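Subject: Re: [markeck-users] rack tine detection, and when does the planner give up?
Date: July 2020
List: markeck-users

Sorry for slow answer, been buried. Replying inline where I can, then a longer bit underneath as your second question needs more than a line.

> We're trying to get Markeck going for a dishwasher loading job much
> like the one in the Ullimton notes. Plates only for now. The
> placement planner finds slots fine in sim but on the real rack it
> either returns nothing or returns a slot which is plainly on top of
> a wire.

Which branch? If you're on the December tag the slot finder still fits a single plane to the rack and assumes the tines are square to it. No good on a rack pulled out on worn rollers. Pull the current head, use slot_fit = per_row. It's slower but it copes with a rack that sags at the front.

> Also the wrist camera seems to lose the plate edge whenever the
> light is behind it. Are you doing anything clever with exposure?

Nothing clever. Fixed exposure, set low, and we live with blown out windows. Auto exposure was a disaster for us. Every time the hand swung past the window the whole picture went dark for a moment and then the edge tracker grabbed something silly, usually the thumb.

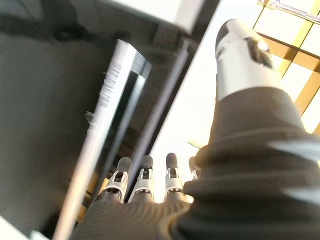
Wrist view, window side. Fingers and thumb up, nothing in the hand.

So what we do now is mask the hand. Forward kinematics gives you where each digit ought to be, you project that into the wrist camera, grow it a bit, and throw away any edge inside it. The grow amount matters more than I expected. The fabric sleeve bunches up at the base of the thumb and it doesn't bunch the same way twice, so the CAD outline is no use on its own. I started at 2 pixels, hopeless. Now 13 and it's mostly quiet. Yes it eats some real plate edge. Live with it.

The param is hand_mask_grow in the wrist section. Don't set it in the head section as well, it gets read but does nothing and then you'll spend an afternoon like I did.

If your window is worse than ours (frosted yellow panes, so ours is soft but very bright) you might try the row-by-row gain in the driver. I found it noisy. Your milage may vary.

> How do you decide which camera to believe when the head and the
> wrist disagree about where the rack is?

Ok this is the long one.

Short answer, head for the rack, wrist for the plate, and don't average them. I know the wiki says blend. The wiki page is old and I wrote it, will fix.

Longer. The head camera gets the whole machine in view, door, both racks, a bit of counter. That's enough to fit the door hinge line and the rack front, and those two together pin the rack down well in yaw and fairly well in depth. Height is the poor one. The wires are thin, the depth image is full of holes there, and half of what comes back is the tub behind or a glint off it. So we take height from the door hinge plus a measured offset and ignore whatever depth says about the wires.

We treat the counter as a known plane too. Ours is glossy white and depth hates it, so it's fitted from the front edge and the sink rim only. You need at least one long straight thing in view, otherwise the yaw drifts. Add the sink to the scene file even if you never put anything in it.

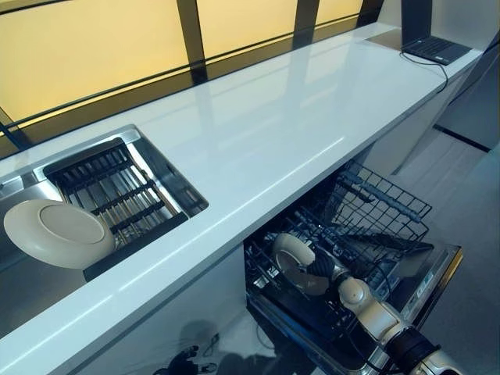
Next thing is collision. Upper rack has to be in the model as a solid slab, please don't try to model the wires. I did, for Mikkelsen's demo, and planning time went up to something absurd and the arm found a "gap" between two wires that it thought it could put a finger through. Slab. Slab with a margin. Then the lower rack is the opposite, you want tines as seperate capsules, because you do mean to go between those.

Bowls, since somebody asked off list: same slot finder but with the tilt prior switched on (object_class = bowl). It will hold the bowl on edge and look for a pair of rows wide enough, and it tries shallow tilts first. Not as reliable as plates. I'd get plates solid before you touch it.

Scene file, ours, trimmed:

 scene: ullimton_kitchen
 rack_lower:
 model: capsules
 slot_fit: per_row
 height_from: hinge
 rack_upper:
 model: slab
 margin_mm: 13
 door:
 state: open
 allow_contact: false
 wrist:
 hand_mask_grow: 13
 exposure: fixed

Those two 13s have nothing to do with each other, please don't write in about it again.

The door. allow_contact: false is on the door for a reason, the lowered door is a big flat thing exactly where your elbow wants to go. With two arms it's worse as the idle one likes to park low. The default park pose in the Undero driver puts the hands right down by the door edge, and that pose is legal as far as the checker is concerned, but any move out of it starts inside the margin and you get START_IN_COLLISION with no other text. I bet that's half of your "returns nothing". Check the log for it before you blame the slot finder.

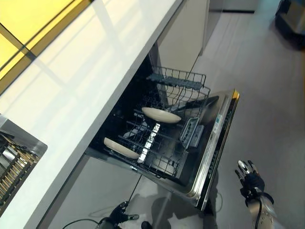
Fix is either raise the park pose or set start_margin smaller than margin_mm for the first few waypoints. I do the second. The first is cleaner but then the arms are in front of the head camera for longer.

Already placed plates. Once something is in the rack it has to go into the scene as an obstacle, and the slot it took has to be marked used. Two separate steps, two separate calls, sorry, history. If you only do the first the slot finder will still offer you the slot and the collision check will then refuse it, over and over, until it gives up. Looks like a hang. mark_used() after every release. And re-detect the rack after every release as well, ours moves on its rollers if the plate catches on the way down. Not much but enough to put the next one on a wire.

> Last one, what is the timeout really doing? We set it to 1000 and
> it makes no difference at all.

Two different timeouts with nearly the same name, that's why. plan_timeout is milliseconds and only covers one query. plan_timout (yes, spelt like that, it's in the code and people's configs now) is the number of attempts over the whole placement. You've probably set the second one. 1000 attempts is a very long wait. I run with 142, which isn't a magic number, it's what was in the file when things started working and I've not dared touch it.

When does it give up: when attempts run out OR when every slot has been rejected for the same cause. The second one is quicker and gives a useful code. The first just says NO_PLAN.

Now the final approach, which you didn't ask about but you'll hit it next week.

Getting the plate over the slot is planner work. The last bit down between the tines is not, it's a servo loop on the wrist camera, and the planner is out of the picture by then. Loop takes the visible arc of the rim, fits an ellipse, compares tilt with the row direction from the head camera and nudges. If the plate shows you its underside then the foot ring gives you a second ellipse, and you must tell the fitter which is which or it flips between them. ring_prior = on. Without that I had it hopping back and forth, arm twitching, horrible to watch.

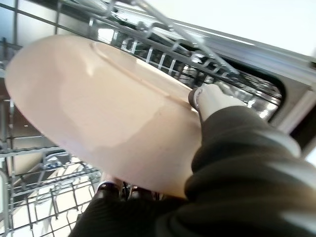
Speed in the loop: slow. Slower than you'd like. The blur on the rim goes straight into the tilt estimate and with fixed low exposure you've got no light to spare. I tried sharpening, waste of time. Cap the wrist speed instead, servo_vmax, and let it stop dead for a frame or so just above the tines before it commits.

Marks on the glaze: the ellipse fitter doesn't mind them, the segmentation does sometimes. Shaded patch near the rim and it'll take a bite out of the mask. We fill the convex hull before fitting. Crude but a plate is convex so fine. Do NOT do this for bowls on edge, the hull closes over the opening and the fit goes off sideways.

Also shiny stuff. Metal tub walls reflect the rack wires and you get phantom tines in there, beautifully straight, very convincing. We clip everything outside the rack footprint before the row fit, footprint comes from the head camera, so again, get the head fit right first and do the rest after.

Order I'd do it in, if starting again:

- current head, not the December tag
- door and hinge fit stable with the arms parked
- upper rack as slab
- per_row on the lower
- hand mask, turn up till it stops grabbing the thumb
- one plate, by hand to a known slot, check the servo loop alone
- only then the full placement

If it's still returning nothing after that send me the planner log and the scene file, the whole file please not a screenshot of it. And the head depth image with the rack out and the arms parked.

Patch for the START_IN_COLLISION message is half done. Will at least print which link. No promises on when.

Must run.

Comments (4)

tinecounter: per_row fixed it for us straight away, thanks. The wiki really does need that blend paragraph taking out, we lost ages to it.

kettle_b: Can confirm the plan_timout thing. Had both in the same file with different values and never noticed. Could it at least warn?

list-reader: Does the convex hull fill also break on deep pasta plates or only proper bowls? Ours are somewhere in between.

kettle_b: @list-reader ours were ok up to a point, then not. Switch hull off per object if you can, it's under the class section.

Markeck users list archive | Contact the list owner | © Markeck project | Back to top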